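4.2 Where the cooking things end up, and what their handles tell us

We came to the question of handles by a rather roundabout road. In the first round of visits we had meant to write only about tables: how high they stood, how much of the top was given over to cooking, and what had to be moved away before a meal could be started. But the people we visited kept bringing the talk back to what they held. They would begin by telling us about a table, quite patiently, and before long they would be in a drawer, looking for a favorite spoon to put in our hands. Kurniawati Chin, who kept the field notes at Cotberg, finally gave handles a heading of their own, and it grew until it was the longest one in the notebook.

By a cooking corner we mean any spot outside a regular kitchen where food is prepared often enough that the equipment has been left out. It may be the end of a workroom or a bit of hallway with a good outlet. The regular kitchen has a long counter that forgives nearly everything. A cooking corner has to borrow its surface from some other piece of furniture, and the borrowing shows in how the tools are set down and which way they point.
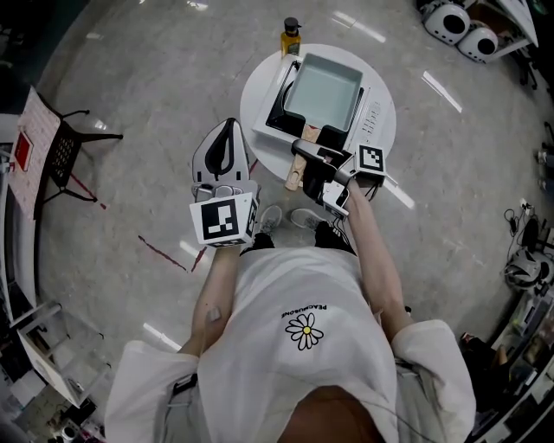
Round tables deserve more patience than they usually get from people who plan kitchens. They have no front, so a cook can come at them from any side, and for this reason we were fond of them from the beginning, although Elie Semaan argued for a long while that they waste the space along the wall. What gives a round table its front, in practice, is whatever sticks out from the thing standing on it. In Figure 4 the wooden handle of the pan does that work. The white electric griddle has its row of small buttons down the right side, the bottle of oil stands behind, and the handle comes out toward the person approaching, so that the table has a near side and a far side after all. The oil is then a reach across the griddle, which we noted as a small cost of the layout. A bottle kept to the left or right would spare the sleeve, and several of our households had moved theirs for just that reason.

The color of a pan came up more often than we had expected, too. People are tender about it. A pale interior, like the light blue-green one in the same figure, was praised to us as cheerful and as easy to check for crumbs, and it was also complained of by those who felt that every stain would be held against them. We don't wish to settle the matter. Ayman Bitar sorted the remarks into two piles and found the same people in both, depending on whether we had asked them before dinner or after it.

Wood, or something that looks like wood, was the one feature that drew hardly any complaints. Our hosts liked it on pans, on spatulas and on the long tools they kept standing in jars. They spoke of it as friendly, and they tended to leave such pieces out on the table when plainer ones went back into the drawer. We think this goes some way toward explaining why cooking corners look as lived-in as they do, even where the furniture was plainly bought for other purposes.

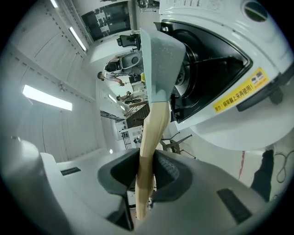
Page last changed: March 2025

Long tools are a chapter in themselves, and we can only make a start on them. A household will own one broad, flat piece that is called a scraper on one visit and a turner on the next, and it will be asked to lift, push, level and wipe as the day requires. We stopped correcting each other about the name early on. The one in Figure 5 has a pale tan shaft and a flat blue-gray head with a faint speckle, and it is held up to the dark, wide-mouthed opening of a large white appliance. Set beside the pan of Figure 4, it shows the pairing our hosts were so fond of, a warm-toned grip with a cool, pale working part.

The same figure gives us an occasion to mention labels. The yellow one under the opening is printed in Chinese characters, with small pictograms at one end, and it sits just where a person bringing something to the opening would have it in view. Nisreen Nassar has argued in our meetings that placement matters more to a warning than wording does, and the visits have brought the rest of us most of the way to her side. Labels on the back or underside of an appliance were seldom remembered by anyone, including, I am sorry to say, by us.

The June visits will take up storage, and in particular the jar, the hook and the open shelf, which Cor De Graaf has been asking for since the project was called Clunora and had no funding at all. Readers who want the table heights will find them in Section 4.1.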